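4.3 Does visible grain tell us anything about finish?

Much of the practical writing on pale wood surfaces starts from the claim that a trained eye can judge the finish of a tabletop from its grain. The claim is old and it is repeated in most of the handbooks we consulted. The Kullell guide goes so far as to rank surfaces as "open," "half closed" or "closed" on looks alone, and asks the reader to trust that these ranks follow how much oil or varnish the wood has taken up. We are not convinced. The guide gives no test of its ranks, and the two studies most often cited in its support, Murnov and the later Nimudik survey, do not test them either. They ask whether people agree with each other, and agreement is a weak stand-in for being right.

The Nimudik survey is the larger of the two. It collected 2,029 judgments of light-colored work surfaces, of which 2,000 were kept after blank forms were removed. The authors report that raters sorted the surfaces into the three ranks with little trouble. What they do not report is what had been put on the wood. For most of the tables in that survey the treatment history was unknown, and for the rest it was taken from the owner's memory. A table that was oiled once, years ago, and wiped down every day afterward may have no more finish left on it than one that was never oiled at all. The survey has no way to tell these two apart, and so neither do its raters.

Murnov tried to get around this by using new boards, which is an improvement, but the boards were small and were viewed flat on a bench under a single lamp. Kitchen and workshop tables are seldom seen that way. They are seen at a slant, from close by, with the near part sharp and the far part soft. Under those conditions a smooth surface can look duller or shinier than it is, and fine grain can seem to vanish in one area while staying plain in another. We suspect that a good share of what raters call "closed" grain is simply grain they could not see well.

Our own material raises the same doubt. In the close views used here, the lines of the grain are easy to follow where the surface is in focus. They are narrow, closely packed, and run more or less together from side to side. Where one line is darker than its neighbors it draws the eye, and in our trial sorting such lines seemed to push raters toward "open," even when the wood around them looked the same as elsewhere. Figure 6 shows a surface of this sort. Two of us ranked it on separate occasions and came to different answers, and we have not found a reason to prefer either one.
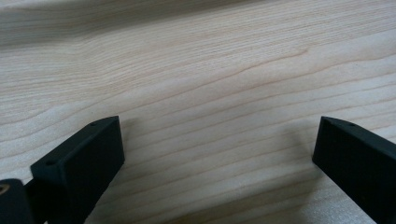
Figure 6. Pale wood surface at close range, with fine, gently waving grain and a slightly darker line across the middle area. Grain is sharper in the lower portion and blurs toward the top. No knots or scratches are visible. Finish not determined.

The sheen is matte, and a reader following the Kullell guide would take this as a sign of bare wood. It may be. It may also be a thin coat of something that dries flat, and there are plenty of products sold for that very purpose. The lack of stains is no help, as a clean table is a clean table whatever is on it. Milošević makes a similar point about floors and suggests a drop of water as a quick check. That seems sensible to us, although the result depends on how long one waits, and the report does not give a time.

We therefore leave finish out of the coding scheme. Surfaces are coded for tone (light, medium, dark), for the direction of the grain, and for marks that can be seen. Tone is the least secure of these, as it shifts with the light in the room -- a table coded in the late afternoon is likely to come out warmer than the same table at noon. Grain direction gave us the fewest disputes. It is also the code with the least bearing on how a table holds up to use, and we would caution against reading much into it.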